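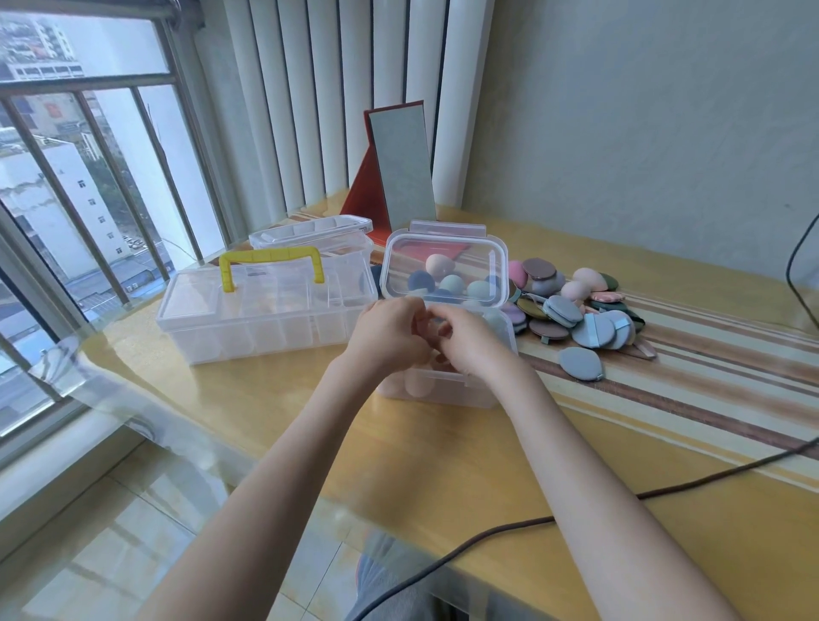 Kaltley Clear Box with Hinged Lid, Small

A small transparent box for makeup sponges, powder puffs and other soft items that collect dust when they lie on the desk. The lid is joined to the box, so you cannot lose it, and it closes with a snap tab at the front. The corners are rounded and easy to wipe.

Because all sides are clear, you see the color of each sponge before you open the lid. Teardrop and egg-shaped sponges can be stored together, and flat puffs can stand on their side between them.

Details
Length: 19 cm
Width: 11 cm
Height: 7 cm
Lid: hinged, transparent, stays upright when opened fully
Sold as: one box, empty. Sponges, puffs, mirror and other cases are not included.

Care
Wash by hand with lukewarm water and mild soap. Please do not use the dishwasher or alcohol, they make the plastic cloudy. Sponges should be fully dry before you put them inside and close the lid.

Goes well with
Plolia carry case, long, with yellow handle and inside dividers
Zosero folding table mirror, red-orange

Delivery
Orders placed before 11 in the morning leave our Msimang warehouse on the same working day. If the tab arrives damaged, write to us with your order number and we send a new box.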